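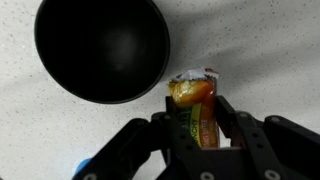 Search this site Type a word Go

Why do we wipe the kitchen counter?

A kitchen counter is a busy place. Food is cut up on it, drinks are poured on it and shopping bags are put down on it. Every job leaves something behind, even when the counter still looks clean.

Some of what is left is easy to spot, like crumbs or a ring of juice. The rest is too small to see. Bacteria are living things so tiny that 1,000 of them side by side could fit across the end of a ruler. Most do us no harm, but a few kinds can give you a bad stomach if they get into your food.

On a speckled counter, crumbs can hide among the dots. Run your hand over it and you will often feel what your eyes have missed.

What lives on the counter?

Some things stay out all day, and other things are only there until they are washed or put away. Bowls and cups are in the second group. A bowl with feet is a bit different from a flat one, as there is a gap underneath where crumbs can roll. Lift it up before you wipe.
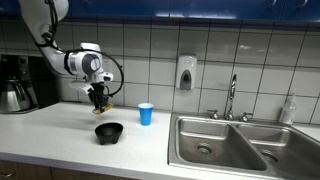 A black bowl and a blue cup on the counter, with a coffee maker at the far left.

Lensa Assefa teaches cooking to children at the Menis centre. She asks her class to start at the back of the counter, by the wall, and pull the cloth towards them. The crumbs then end up at the front edge, where you can catch them in your other hand.

Cloth or sponge?

Both work well. A sponge is full of little holes, and the holes soak up water. Many sponges have two sides – a soft one for wiping and a rough one for scrubbing. Use the soft side on the counter, because the rough side can scratch.

The holes in a sponge also hold on to bits of food. Bacteria like somewhere damp with plenty to eat, so a sponge should be rinsed, squeezed hard and left to dry when you have finished.

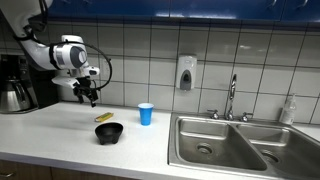
Drying takes longer if the sponge is lying in a puddle. Stand it on its edge, or put it in a rack where air can get to both sides. When it smells bad or starts to fall apart, it is time for a new one.

Try it yourself

1. Move the cups and bowls to one side.
2. Wet the sponge with warm water and squeeze it out.
3. Wipe from the back to the front, then rinse the sponge and put everything back.

Ask a grown-up before you use any cleaning spray – and keep clear of anything that is plugged in or hot.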